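Grace in Small Helpings: A Table Devotional, reviewed

I should say up front that I have a poor record with devotionals. There is a shelf in my hallway where they go in January with a ribbon at page nine and come out when we move house. So when Hazel Lindgren from our Wednesday-turned-whenever study group pressed Grace in Small Helpings on me and said it was meant to be read at meals, I thanked her and began planning which shelf.

The author is Iqra Kazmi, the publisher is Sawatzky, and the idea is one short reading per meal, with a verse, a page of reflection and a prayer you can get through before the food goes cold.

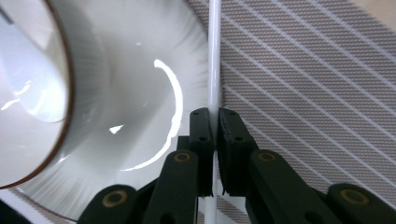
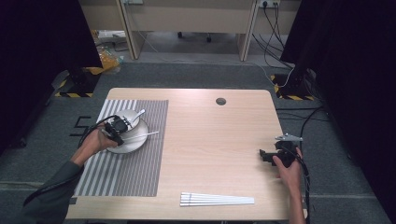
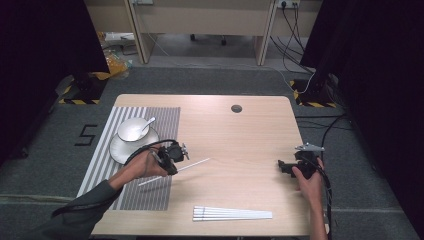
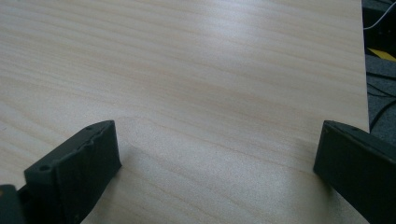
What you get

203 readings, which is an odd number in every sense. Kazmi explains in the introduction that she wrote until she had no more to say and then stopped, a practice I would like to see spread to the rest of the genre. Each reading runs to 200 words or so she claims, and the ones I bothered to check were close enough. The book is a squat paperback that lies flat when open. Whoever made that decision should be given a raise.

The readings follow the meals of the Bible, more or less in order. You start with Abraham rushing to feed three strangers, spend a long time in the wilderness with the manna (I began to sympathize with the grumblers), and finish on the beach with the fish and the charcoal fire.

What works

Kazmi is good on the awkward guests. Her five pages on Martha are the best I've read, mainly because she doesn't scold her. She points out that somebody was going to have to make dinner, and then lets the hard part of the story stay hard. I read that one aloud to my husband while he was draining the pasta and he asked me to read it again, slower, which has not happened before with anything I own.

The prayers are short and sound like a person. One of them, in the Elijah section, is only "Thank you for bread. I am still tired." I have used it a lot.

What doesn't

The discussion questions. Every tenth reading ends with a few, and they seem to have wandered in from a different and duller book. "How might you be more like a raven this week?" We tried it in the group. There was a silence, and then Hazel said she did like shiny things, and we moved on to coffee.

The Leviticus stretch is also heavy going at breakfast. I'm all for reading the whole counsel of Scripture, but there is a limit to what I can hear about the fat covering the kidneys before eight in the morning. I saved those for lunch and then, I confess, for August.

And I could have done without the companion app, Mutska, advertised on the back cover. It reads the day's page to you in a voice like a man announcing train delays. It also keeps a streak. I missed two suppers and it told me so, with a small drooping candle. I have a conscience for that already and it has never needed a software update.

Who it's for

Couples, families with children old enough to sit through a page, people who eat alone and would like some company that doesn't talk too much. If you want close work on the text, look elsewhere; Kazmi wears her learning lightly and there are no footnotes at all. Our group leader found this alarming. I slept fine.

I have now reached reading 140-something, which puts me well past page nine. The ribbon is fraying and there is soy sauce on the Book of Ruth. Hazel wants her copy back, so I've ordered her a new one and am keeping this.

Four stars. It would be four and a half without the ravens.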